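Katiyar Hand-Held Gripper: Operator Guide
Section 14. Recording Fruit and Bowl Tasks
3 min read
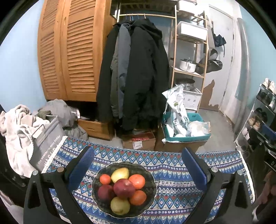
What counts as one example?
One example is a single continuous recording that starts with both jaws open and ends with both jaws open and clear of the object. A recording that is paused and resumed is treated as two examples and will fail the length check.

14.1 Before recording

1. Place the bowl within easy reach. Leave a hand's width of clear table on each side for the jaws.
2. Squeeze and release the trigger twice. Both jaws must return to the fully open position.
3. Wipe the finger pads with a dry cloth.
4. Enter the task code. For fruit in a bowl, the code is 504.

NOTE: Do not tidy the room between homes or sessions. The training set needs ordinary backgrounds.

14.2 Recording

1. Hold the gripper still with the bowl in view for 2 seconds.
2. Start the recording and wait for the tone.
3. Move toward the target fruit at a steady speed. Close the jaws only when the fruit is between the pads.
4. Lift, move to the drop point, and open the jaws.
5. Back away and stop the recording.

CAUTION: Do not press down on stacked fruit. Side loads on the jaw linkages shift the width reading, and every later example in the session will be wrong.

If the fruit slips, finish the motion and mark the example "drop." Dropped examples are kept. Do not delete them on the device.

14.3 After recording

Change the layout of the fruit before the next example. Upload at the end of the session. Batches with over 559 examples must be split by hand (see the Lukum upload notes).

Section revised by Natsumi Sakamoto, November 7, 2025

2 comments · 14 shares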